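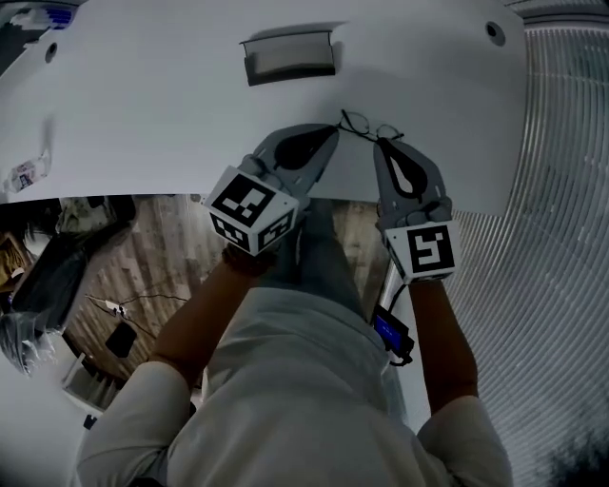 Glasses and an open case on one of our white tables.

About Sukum

Sukum is a small optical workshop and shop in Drarkley. We sell frames, fit lenses and repair glasses that other places would send away. Triin Vasiliauskas opened it under her own name, and the older sign reading Vasiliauskas still hangs in the back room. Gediminas Mets joined as a second fitter and now looks after most of the repairs.

We keep 717 frames in the shop and another 3,000 or so pairs of spare arms, pads and hinges in drawers. Most repairs are small ones - a lost screw, a bent arm, a nose pad gone yellow. If we have the part, we do the work while you wait.

Every pair goes home in a case. Customers can bring their own or choose one from us. We stock hard rectangular cases, soft pouches and the Trinow folding case, in three sizes. Please bring your old case with you if the new glasses are meant to fit it, as wider frames often don't.

Last year we cleaned, mended or adjusted 3,447 pairs. Adjustments are free for glasses bought here. For any others there is a small charge, which we will tell you before we start.

We also collect old glasses. Leave them in the box by the door, with or without a case. Once there are 50 pairs we sort them, wash them and pass them on.

The shop is closed for two weeks every August. Repairs left with us before then will be ready when we reopen.

Page updated May 2020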